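# Handheld gripper upkeep: progress report to the Nogueira fund

April 2023

Prepared by Malcolm Birkett, Florlow workshop, Traltport

This covers the second half of the maintenance grant, which pays for parts, bench time and the portion of my patience that can be invoiced. The short version is that the gripper is in better shape than it was in October, the spare is no longer a box of pieces, and I have spent less than planned on everything except screws.

## Where we were

The last report ended with the left finger failing to close all the way. I blamed the finger, ordered a new one, fitted it, and got the same fault with a cleaner finger. The real trouble was grit in the hinge joint, which had worked its way in behind the screw cap and was holding the joint a hair short of its stop. A cotton swab and some alcohol fixed it. The new finger is now the spare finger, and I would like it recorded as forward planning.

Since then both hinges get opened and cleaned every 400 grasps, going by the counter in the logging software. I started at twice that interval and found it too long. Fabric work is dirtier than it looks. Lint doesn't wear anything down, but it packs into a hinge like felt, and the finger gets lazy long before it gets stuck.

## Finger alignment

The two fingers have to meet at the tips and open by the same amount on each side. For most of the winter they did one or the other. The screws at the finger bases were backing out a little with every session, never enough to rattle, just enough for one tip to ride ahead of its partner. On a block or a cup you would never notice. On a single layer of cloth the leading tip pushes the fabric away before the other one arrives, and you come up with nothing.

I tried tightening the screws harder, which worked for two days and cracked a base. I then did what the Flitum manual says on its first page: medium thread compound, the small torque driver, and an overnight cure before use. The screws have stayed put through 3,000 grasps. I have apologized to the manual.

There is now a paint mark across each screw head and onto the part next to it. If the line is broken, the screw has moved, and the gripper goes back to the bench before anyone runs a session with it. Checking takes a few seconds and has replaced the earlier method, which was me squinting.

## Camera and calibration

The camera mount was the other headache. Its lens is wide, so a small tilt in the mount makes a large mess at the edges of the view, and the old bracket could be put back two ways, both of which felt correct. I filed a notch in it. It now goes on one way or it doesn't go on.

Calibration is done after any work on the mount or the fingers, using the printed board, and again if the unit has been dropped. It has been dropped twice. I ask that people tell me, and so far one of the two did.

After calibration I do a check over ordinary bedding and clothing, starting with the fingers open, then closing on a fold, then opening again. The bench is a poor place for this. Everything on it is flat, hard and well behaved, and a gripper that passes there can still disgrace itself on a T-shirt.

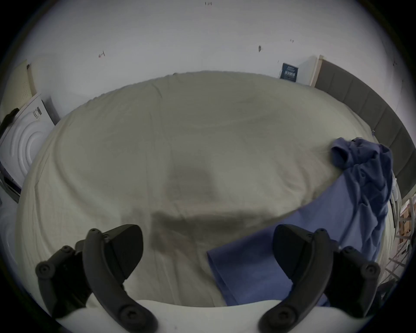 How long is the unit out of service when a finger has to be changed? A finger swap keeps it off the job until the next morning, with most of that time going to the thread compound curing and around 18 minutes going to actual work and recalibration.

That overnight wait is the main argument for finishing the spare. With one gripper, a worn finger costs us a day of sessions. With two, it costs a walk to the cabinet.

## The spare unit

The housing, both fingers and the wiring are in. It opens and closes under its own spring and has passed the alignment check, though it took me three attempts because I had fitted the left finger on the right. They look alike in the tray. They are in labeled bags now.

Still to do on the spare:

- fit the camera bracket and file the same notch
- run the first full calibration
- cycle it through one cleaning interval before it is trusted with a session
- write its serial number somewhere other than on my hand

## Money

We are under budget on fingers and over on small hardware. The thread compound was not in the original plan, and neither was the torque driver, which I bought after the cracked base made the case for it. The two together cost less than the finger I didn't need. I am asking to move what remains in the finger line to hardware and a second camera bracket. The total doesn't change.

## Next period

The spare should be in rotation within 6 weeks, provided the second bracket arrives with its holes where the drawing puts them. The first one didn't, and I would sooner not drill another.

After that I want to try a soft cover over each hinge to keep the lint out. I have a sketch and some thin silicone sheet. If it works, the cleaning interval can go back up. If it stiffens the fingers, I will take the covers off and go back to swabs, of which we have a large supply owing to an ordering mistake that was also mine.

Parts receipts and the cleaning log are in the shared folder under Traltport.

M. Birkett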